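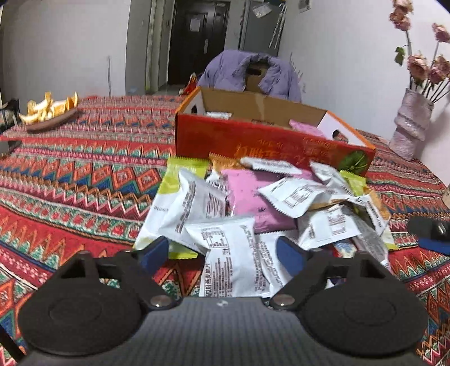 I bought the Pritberg drawer cabinet in December, after my old pantry shelf finally bowed so badly that the cans rolled to the middle. It's the tall narrow one with six pull-out drawers, and I've now lived with it long enough to have opinions (my sister says I had them on day one, fine).

First, the assembly. The booklet says an hour and I needed most of an afternoon, mainly from putting the runners on the wrong way round and then doing it again. The screws come in one big bag, all mixed up, and two of the sizes are so close that I ended up lining them up against a pencil. Get a second person for the back panel. I did it alone with my knee and I don't recommend it!

Once it's up, though, it's a lovely thing to use. The drawers come all the way out, so you can see what's hiding at the back, and they close softly even when you bump them with a hip. The bottom two are deep enough for cereal boxes standing up. I keep flour and rice in one and all the snacks in the other, and I've stopped buying a third jar of mustard every month.

What I don't love is the top drawer. It's so shallow that a regular can of tomatoes won't stand in it, so it's become tea bags and birthday candles. The handles are also a bit sharp on the underside - I caught a sweater on one twice before I took some sandpaper to it. And the white finish shows every fingerprint.

I looked at the Ammann one too, which is 10 inches wider and has a nicer wood top, but it was 600 dollars and the store model already had a wobbly door. Mine was 288 with delivery. The driver left it at the foot of the stairs, so ask about that when you order if you live on an upper floor like me.

One drawer arrived with a chipped corner. I emailed, and a Hannelore Grabner wrote back the same afternoon and sent a new front with no fuss at all. It took around 10 minutes to swap.

Four stars from me. I'd buy it again, but I'd measure my cans first - and sort those screws before opening anything else.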